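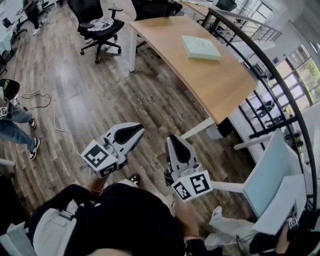

Figure 7.1 Hand-held grippers with marker cubes in use in an office, with a desk and chairs nearby.

Chapter 7
Planning and Budgeting for Demonstration Equipment

After reading this chapter you should be able to separate the purchase price of a hand-held gripper set from its cost of ownership, prepare a line-item budget for a small demonstration program, and write a delivery schedule that a supplier can be held to.

7.1 The unit of purchase

Earlier chapters treated the robot arm as the main capital item. In a program built on hand-held grippers, the arm may be bought late or leased for short periods, and most of the early money goes to equipment that people carry. The planner's first task is to decide what counts as one unit.

A supplier will usually quote per gripper. This is a poor basis for planning. An operator working with both hands needs a pair, and the pair is of little use without its mounts, markers, cables, storage and recording equipment. In this book the unit of purchase is the station: everything one operator needs to work a full shift without borrowing from another operator. Prices quoted in any other form should be converted to a station price before they are compared.

Spare parts belong in the station price as well. Fingertip pads wear, and printed markers scuff at the corners. A marker that cannot be read reliably has the same effect on the schedule as a broken gripper, although it costs far less to replace. Pads and markers should be entered as consumables, with a reorder level, and kept out of the capital line.

7.2 Space and furniture

Floor space is often left out of the first budget on the grounds that the office already exists. The office still has to be made ready. Desks and chairs take up part of the floor, and people need room to stand and turn with both arms extended. Cables laid across a walking route should be rerouted or covered, and the covers have a price. Where the work area adjoins a railing or an open stairwell, the plan should show a clear strip along it and state who is responsible for keeping it clear.

Daylight is a further item. Large windows change the lighting during the day, and a program that needs steady conditions must pay for blinds or accept a shorter working day. Either choice has a cost – the second merely appears under wages.

7.3 A worked case

The Tirkport office of Zimia, a contract automation firm, planned its first program in March. The plan was drawn up by Nuria Cabello, the operations manager, and called for two stations at the start. Two suppliers were invited to quote. Pandgate offered the lower price per gripper but listed mounts and chargers separately. Sotomayor quoted complete pairs, with 75 percent of the price due on delivery and the balance on acceptance.

Once both quotations had been converted to station prices, the difference between them was small, and the decision turned on payment terms and lead time. Cabello set 15th August as the latest acceptance date and worked backward from it to fix the order date, the training period and the point at which the furniture had to be moved. The complete schedule is given in Section 7.4, together with the blank form used to prepare it.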